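Home Datasets Methods Downloads Contact

# Cillska: a shot and possession log for amateur league soccer

Updated in March. By the Cillska maintainer

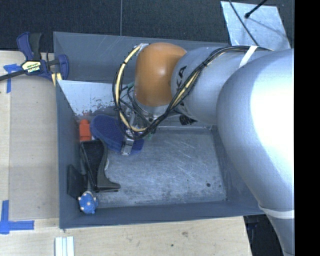 Cillska is a set of match logs from the Geltau league, covering 11 clubs over 2 seasons. Each row is one event: a shot, a change of possession, a corner, a card or a substitution. Possessions are cut into short segments, and every event carries the ID of the segment it belongs to. Segments are joined end to end, so a move from one to the next always passes through a single joining event, listed in `joint_id`. If `joint_id` is blank, play had stopped.

## Files

- `events.csv` — one row per event
- `segments.csv` — one row per possession segment
- `clubs.csv` — short codes and home grounds
- `score_state.csv` — goal difference at the start of each segment

## How the logs were made

Matches were logged from sideline video, then checked against the referee's report. Where the two disagreed on a goal or a card, the report was used. Shot locations are placed on a grid with 9 zones, numbered from the left corner flag as the attacking team sees it. Earlier versions numbered them from the right. Please don't mix the two.

Times are in match minutes. Stoppage time is written as `45+2`, so read that column in as text.

## Known problems

- Zendonside home matches have no corner data for the first season. The camera was too low to see the far flag.
- Headers and shots are not separated before version 3.
- Inthanon changed its club code between seasons. Both codes are in `clubs.csv` and point to the same club.
- A team that is well ahead often stops pressing. Filter on score state before comparing possession numbers — the raw averages make strong teams look passive.

## Use

Free for research and for club use. Player names are not included, and shirt numbers were replaced with random IDs that reset each season. Send corrections with the match ID and the row number.

Related

- Geltau fixture list in CSV
- Notes on zone numbering
- Score state and late goals
- Changes in version 3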